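Start Programm Vorträge Archiv Kontakt
Suche Suchbegriff eingeben Suchen

Warteschlangen in der Kommissionierung: Pufferdimensionierung bei schwankendem Zulauf
Sprechernotizen, Block am Nachmittag

Folie 1: Einstieg
Begrüßung kurz halten. Gegenstand ist die Auslegung von Zwischenpuffern vor Packplätzen. Grundlage sind die Auftragsdaten des Lagers Vorkulby aus dem Oktober. Die Software dahinter (Gemever) kommt erst auf Folie 5 vor, Fragen dazu bitte bis dahin zurückstellen.

Folie 2: Begriffe
Zulaufrate, Bedienrate, Auslastung. Auslastung als Quotient der beiden Raten einführen, Formel an die Tafel. Darauf hinweisen, dass der Mittelwert allein nichts über die Wartezeit aussagt. Ein Platz mit gleichmäßigem Zulauf und ein Platz mit stoßweisem Zulauf können dieselbe Auslastung haben und trotzdem sehr verschiedene Schlangen bilden.

Folie 3: Fächer und Kapazität
Ein Puffer besteht aus einer endlichen Zahl von Stellplätzen. Ist der letzte belegt, staut der Vorgänger zurück.

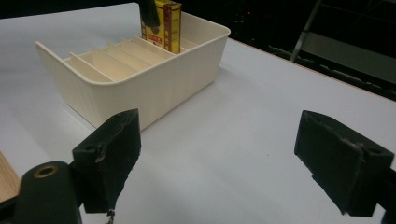 Jorun Choi
Fachreferentin Materialfluss, Dalville

Im Modell belegt jeder Auftrag genau ein Fach, Teilbelegung ist ausgeschlossen. Für Sammelaufträge ist das eine Vereinfachung, die den Bedarf leicht überschätzt. Auf Nachfrage: Die Korrektur ist im Anhang hergeleitet, für die Auslegung wird sie nicht benötigt.

Folie 4: Daten aus Vorkulby
Auswertung einer Schicht mit 1.357 Aufträgen. Davon gingen 1.292 ohne Rückstau durch, die restlichen 65 trafen auf einen vollen Puffer. Diese Fälle liegen fast vollständig in zwei Zeitfenstern, jeweils kurz nach der Freigabe einer neuen Welle. Diagramm stehen lassen, bis die beiden Spitzen von allen gefunden sind. Außerhalb der Spitzen ist der Puffer überdimensioniert.
Übergang: Mehr Stellplätze verschieben das Problem nur, solange die Wellenfreigabe unverändert bleibt.

Folie 5: Simulation
Gemever rechnet ereignisdiskret. Eingangsgrößen sind Zulaufprofil, Verteilung der Packzeiten und Zahl der Stellplätze. Pro Variante wurden 70 Läufe mit unabhängigen Startwerten gerechnet. Konfidenzintervalle zeigen, nicht vorlesen.
Die Packzeiten sind rechtsschief. Wer mit einer Exponentialverteilung rechnet, erhält hier zu lange Wartezeiten, weil die gemessene Streuung kleiner ausfällt. Einschwingphase wurde abgeschnitten.

Folie 6: Reihenfolge
Bisher unterstellt: Entnahme in der Reihenfolge des Eingangs. In der Praxis wird nach Abfahrtszeit der Tour priorisiert. Dafür muss jedes Fach einzeln zugänglich sein, eine reine Durchlaufbahn scheidet aus.
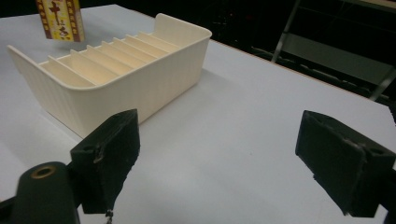
Einsatz mit schräg stehenden, parallelen Trennstegen.

Priorisierung verändert die mittlere Wartezeit kaum, solange die Packzeit nicht von der Tour abhängt. Sie verändert die Verteilung: Eilige Aufträge warten kürzer, der Rest länger. Kennzahl daher der Anteil verspäteter Touren. Den Mittelwert auf der Folie durchgestrichen lassen.

Folie 7: Empfehlung
Zuerst die Wellenfreigabe entzerren, dann neu simulieren, erst danach Stellplätze bestellen. In Vorkulby genügte die Aufteilung jeder Welle in zwei Teilwellen, um die Spitzen unter die Kapazitätsgrenze zu bringen.
Einwand aus der Probe: höherer Aufwand in der Leitstelle. Antwort: Die Teilung läuft regelbasiert, Eingriffe bleiben die Ausnahme.

Folie 8: Offene Punkte
Rücksendungen fehlen im Modell. Störungen an der Fördertechnik ebenso. Bei Zeitmangel diese Folie überspringen und direkt zur Diskussion gehen.

Kategorie: Intralogistik | Schlagwörter: Puffer, Simulation, Wellensteuerung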